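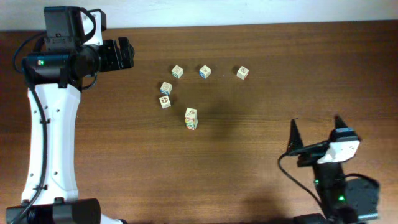

How often should a wooden table be oiled?
Twice a year is enough for most kitchens. I do ours in September and again in spring.

Wipe the top with a damp cloth and let it dry overnight. If it feels rough, sand lightly with 200 grit — always along the grain — and dust it off.

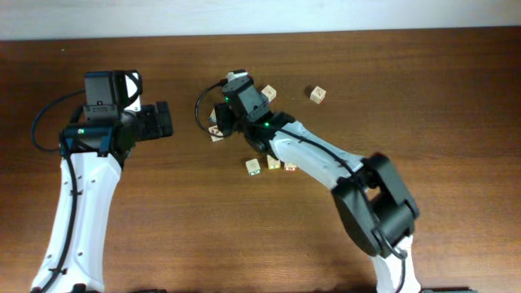 Put the oil on thin with a cotton rag, wait 19 minutes, then buff off whatever is left. A second coat can go on the next day. Lay used rags flat outdoors to dry, never in a pile, as they can catch fire.

Kiros Nigatu, 20 Oct 2022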